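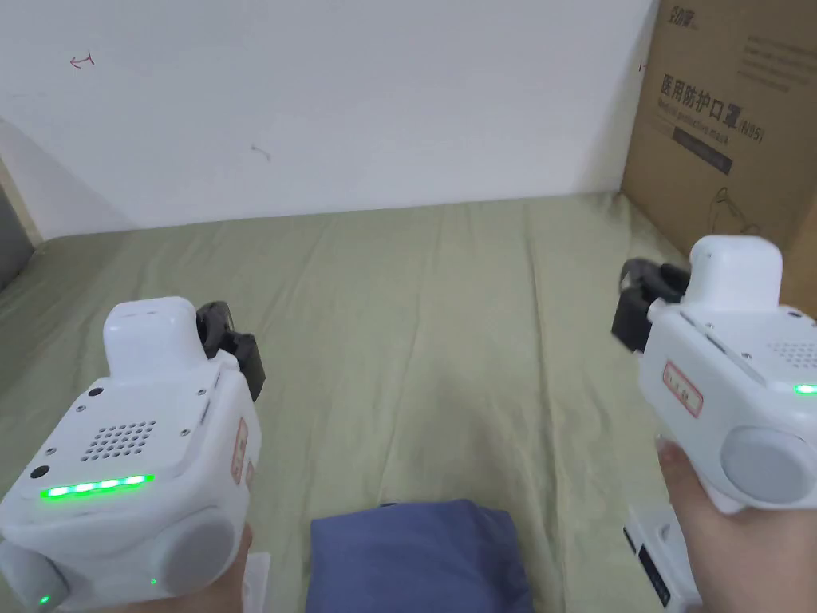
Prendley Household Automation Group | Product Evaluation

Progress report, January 2021
Prepared by Jarmila Slanina for the Aden Fund

You asked for a page, so you get a page.

The Celix handheld gripper kit has now been through its bedding tasks, one unit in each hand, a blue fabric item on an olive-green sheet. The August plan called for 400 recorded folds. We have 373. The missing 27 are my doing: I budgeted for folding and forgot that somebody has to unfold the thing again before the next go.

Of the recordings we kept, 11 had to be thrown back for relabeling after the left and right units were paired the wrong way around. The vendor's manual covers pairing in a single sentence, and the sentence refers to a diagram that didn't make it into the manual. We now check the red-bordered label on each unit before starting. Mix-ups have stopped.

What we like so far: the status lights. The green strip is bright enough to read at a glance while both hands are busy, and new operators pick it up in minutes. The big gray knob is easy to find by feel. The jointed black fingers handle thin cotton better than I predicted in the proposal, and I would be grateful if you didn't look up what I predicted.

What we like less: weight. Operators ask for a break well before the session plan gives them one, so we have changed the session plan. The fingers also tend to pinch two layers when you want one. Šťastný, our reseller, has promised softer fingertips and described them to us with great feeling. We have yet to receive any.

Money: we have spent $700 of the accessories line, mostly on spare fingertips of the old kind. No change to the total is requested.

Next period we finish the folds, move on to pillowcases and fitted sheets, and write up a buy or don't-buy recommendation. At the moment I lean toward buy, provided the fingertips turn up. The fitted sheets may change my mind, as they have with people.

Raw session logs are on the shared drive under Celix/bedding.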